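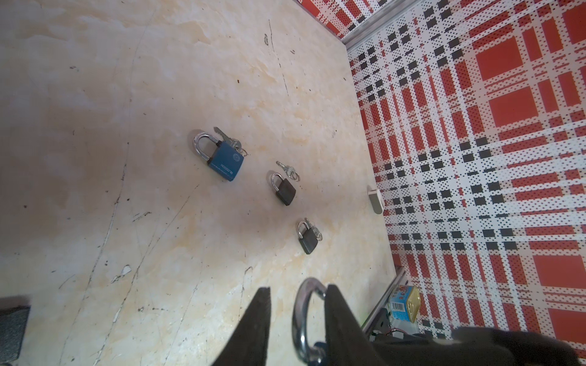
# 户外挂锁锁芯发涩，该用石墨粉还是油？

**Nuria Bravo**　发表于2019年5月15日

我管着一处对外出租的露天小仓库，名字叫 Campos，离海不远。每个隔间用一把弹子挂锁，锁体材质不统一，有黄铜的，有铝壳的，也有叠片钢的，合计200把左右。入春以后不少锁开始发涩，症状大致分两种：

- 钥匙能插到底，但转动时有砂粒感，要来回晃几次才能开；
- 钥匙转动正常，锁梁不弹起，需要用手往外拔。

去年二月统一喷过一次多用途防锈喷剂，当时手感明显改善，到夏天反而比喷之前更涩。我查到的说法互相矛盾，有人坚持只能用石墨粉，有人说石墨粉受潮会结块，应该用油。想确认三件事：

1. 已经喷过防锈剂的锁芯，能不能直接补石墨粉？
2. 铝壳锁和黄铜锁的处理方法是否相同？
3. 锁梁不弹起算润滑问题还是弹簧问题？

更换整批锁的预算今年没有，所以优先考虑保养。

---

**Ehsan Shokri**

先回答第一个，不能直接补。防锈喷剂挥发后会留下一层油膜，石墨粉落在油膜上变成黑色膏状物，弹子在孔里上下的阻力会增大。你说的“夏天更涩”基本可以归到油膜吸附灰尘上，露天环境里这是常见结果。

处理顺序如下：

1. 把锁打开，钥匙孔朝下，用压缩空气从钥匙孔吹，先去掉松散颗粒。
2. 往钥匙孔注入电子触点清洁剂（不含油的那种），插拔钥匙，每次拔出后用无绒布擦净齿面。重复到布上不再有黑色。
3. 钥匙孔继续朝下放置，待溶剂完全挥发。不要用热风枪，锁体内若有塑料件会变形。
4. 注入含PTFE的干性润滑剂，少量即可，插拔钥匙使其分布，再转动几次。

清洁剂易燃，在通风处操作，远离火源。部分溶剂会伤漆面和塑料外套，先在不显眼的位置试一下。

第二个问题，两者不完全相同。黄铜锁体用石墨粉或PTFE都可以。铝壳锁不建议用石墨：石墨导电，电位又高，在有盐分和水分的情况下会促进铝的电偶腐蚀。靠海的场地我会一律用PTFE，省得分类管理。叠片钢锁的层间容易藏水，除锁芯外，铆钉和片间也要喷一层薄的防护剂，喷的时候把钥匙孔贴住。

第三个问题要区分。挂锁里负责锁梁的是锁舌或钢珠，跟锁芯弹子是两套机构，涩的原因往往不同。判断办法：

| 现象 | 较可能的原因 | 处理 |
|---|---|---|
| 手按一下锁梁再转钥匙就能弹起 | 锁梁受侧向力，或锁扣错位 | 调整搭扣 |
| 锁梁能拔出，但表面有锈痕 | 锁梁孔内锈蚀 | 打磨、清洗、上油 |
| 锁梁表面光滑，仍不弹起 | 弹簧断裂或失效 | 换锁 |

锁梁上的浮锈用400目砂纸顺着长度方向打磨，磨到手摸不挂即可，不要磨掉太多镀层。磨完擦净，锁梁的两个孔里各滴一滴轻质机油。这里用油没有问题，前提是不要让油流进锁芯，所以滴油时锁要正放，锁梁朝上，量要少。

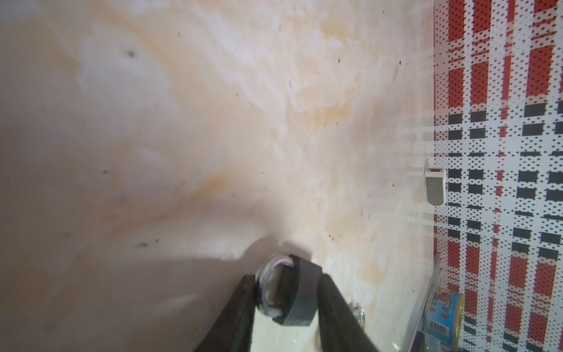
还有一点容易被忽略：钥匙本身。很多“锁涩”是钥匙磨损或者配得不准。检查时应当用原厂钥匙，不要用配出来的那把。如果原厂钥匙顺畅而备用钥匙发涩，就不必动锁。用配制的钥匙再去配钥匙，误差会逐次累积，建议每把锁封存一把原厂钥匙，只用来做母样。

锁体底部如果有排水孔，一并疏通。孔被泥堵住之后，积水会停在锁舌附近，冬天还可能冻住。

---

**Dalva Arruda**

我们用的是缝纫机油，一直没出过问题，滴进去转几下就行。石墨粉太脏，手和衣服都会黑。

不过我们的锁都装在室内走廊里，不淋雨，可能跟你的情况不一样。

---

**Covadonga Peñalver**

同意上面第一位的清洗步骤，补充管理方面的内容。我负责过 Fusstead 一处船具库的锁具台账，规模比你的小，也靠海。

**先分级，再保养。** 全部拆洗一遍工作量很大，而且有些锁没必要动。我们的做法是巡检时只记三档：顺畅、发涩、需更换。发涩的当天取下，换一把周转锁顶上，带回室内处理。周转锁不需要多，我们备了四把，轮着用够了。

**按锁体编号，钥匙单独编码。** 不要把隔间号写在钥匙牌上，钥匙丢失后捡到的人可以直接对应到门。锁体上用刻字笔刻流水号，钥匙牌用另一套代码，两者的对照表单独存放。喷漆和贴纸在露天环境里都保持不久。

**清洗时锁和钥匙不要分开。** 批量处理最麻烦的就是混匙。外观相同的锁放在一起，钥匙一旦摘下来，只能逐把试，而试匙本身也会磨损弹子。每把锁配一个小托盘，钥匙始终留在托盘里。用钥匙圈的，洗之前把圈上的锈也处理掉，否则锈粉会跟着钥匙带进锁芯。 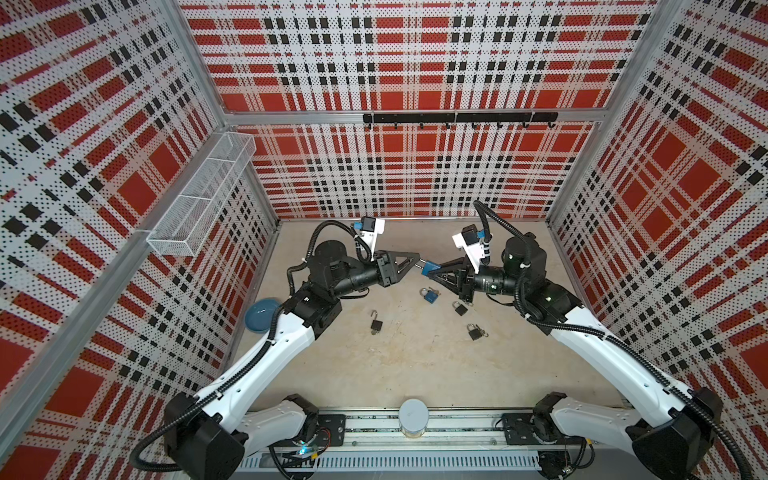

**装回去时检查受力。** 锁梁应当自然下垂，不承受门的重量。我们有一扇推拉门下沉，搭扣两个孔错开了一点，锁梁长期受剪，锁舌一侧磨出台阶，换了新锁还是涩，后来调了门轨才好。宽度70毫米的大锁自重较大，挂在薄板搭扣上，风吹时会反复敲打门板，漆掉了就从那里开始锈，可以在背面垫一片橡胶。

**关于防雨罩。** 带橡胶帘的钥匙孔盖对挡雨有效，但封得过严的外套会把潮气关在里面。选下方开口的款式，不要选整体包裹的。

周期方面，不必照搬室内标准。靠海场地建议雨季前后各做一次，内陆可以放宽。每次的处理日期和所用润滑剂都记进台账，同一把锁不要来回换润滑剂种类。如果必须换，先按上面的步骤洗净。

---

**Nuria Bravo**

谢谢。用原厂钥匙重新试过，发涩的锁里有一部分确实是备用钥匙的问题，已经单独列出。其余的先用触点清洁剂洗一小批，铝壳的全部改用PTFE。

锁梁不弹起的那几把，按住锁梁再转钥匙都能打开，集中在同一排门上，接下来检查搭扣。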